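Ticket 442: Piltusance sealing tape lifting at joins
Status: Reopened
Opened: 26/09/2019
Raised by: Danjuma Nnaji
Assigned to: Bence Hajdu
Site: Erport, upstairs meeting rooms and corridor
Priority: Normal (was Low, changed by D. Nnaji)

Original report

The ceiling ducts in the upstairs corridor are whistling again. Same spot as in April, near the second grille. I can feel air coming out of the side of the duct with my hand, which I'm fairly sure is not where it's meant to come out. The Piltusance tape that went on in April has let go along the bottom of the join and is hanging down in one place. We were told then that it was good for ten years.

Bence Hajdu

Thanks Danjuma. The supplier's first answer is that the surface wasn't cleaned before the tape went on. I've asked Hyvönen, who did the work, and they say it was wiped down with solvent and left to flash off. Neither has anything in writing. Can you tell me whether it has lifted on the join only, or on the straight runs as well?

Danjuma Nnaji

Join only, as far as I can see from the ladder. Straight runs look fine.

I've also read the sheet Aretti sent. It says to press the tape down firmly "with a suitable tool" and doesn't say what a suitable tool is. It also says not to apply below a certain temperature, and that line has been left blank in the copy we've got. I'm not blaming anyone yet but I wouldn't call that a sheet.

Bence Hajdu

Full sheet requested from Aretti. In the meantime, steps tried today with the fan off:

Peeled back the loose section. Adhesive had stayed on the tape, hardly any on the metal. Wiped the metal with isopropyl and a lint-free cloth. Went on with a fresh strip from the same carton, pressed down with a hard rubber roller. Fan back on at low speed, then at normal speed.

Whistle gone at both speeds. I'm leaving the ticket open for a week because it was gone in April too.

Danjuma Nnaji

It's back. Took five days. Quieter, but I sit under it and I know what I'm hearing.

I asked Aretti's phone line whether ordinary gray duct tape would do while we wait. The person said yes, "for the short term". Then I asked how short and was told it depends. My father-in-law put the stuff on his dryer vent and it dried out and fell off in a year, so I have my doubts about the name.

Bence Hajdu

Please don't use general purpose cloth tape up there. Heat gets to the adhesive, and then someone has to scrape off what's left before the proper product will stick. I did that on another site and it took most of an afternoon.

For what it's worth, overlapping strips have their own trouble. Every ridge where one strip climbs over another is a small channel, and air will find it. One wide strip centred on the join beats several narrow ones.
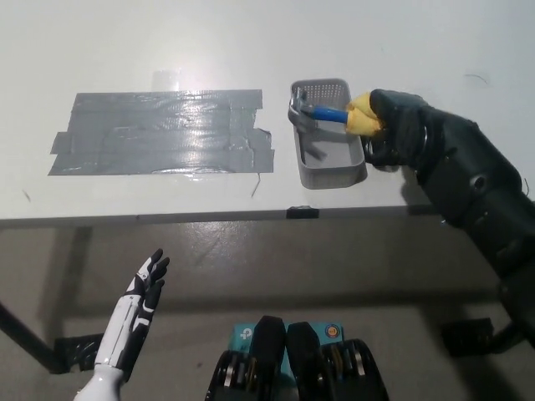 Gray duct tape in overlapping strips on a white tabletop. Note the wrinkles and the stepped edges.

Danjuma Nnaji

Fine, no duct tape. But I don't accept that the rest is down to us. If the product only works with perfect cleaning, a particular roller and a temperature that isn't printed, then it needs to say so on the carton. Has anyone asked whether the carton itself is any good?

Bence Hajdu

Asked. Carton marking ends in 224. Aretti say no complaints on that batch, but they'd only know about complaints that reached them, and yours hadn't until I sent it on.

The full sheet has come through. Minimum application temperature is 10 degrees. The corridor is warmer than that but the ceiling void may not be, especially first thing in the morning. Hyvönen's April job was an early start. I can't prove that's the cause. It doesn't explain my own strip letting go either, as I did that one after lunch.

Next steps:

Thermometer in the void overnight.
Fresh roll from a different carton on the second join, old carton on the first, same cleaning for both.
Check the duct hangers. If the join is flexing when the fan starts, no tape will hold it and we're looking at mastic or a new collar.

Danjuma Nnaji

I'd start with the hangers. You can see the grille jump when the fan kicks in. I mentioned that in April and it didn't make it into the notes.

Bence Hajdu

You're right, it isn't in the April notes. Added now. Hangers first, then. Two of them by the second grille are on slotted strap and one has a fair bit of slack. Hyvönen are booked to look at it and I've told them to bring mastic. Ticket stays open.

Danjuma Nnaji

Please don't set it to Resolved until I've had two quiet weeks.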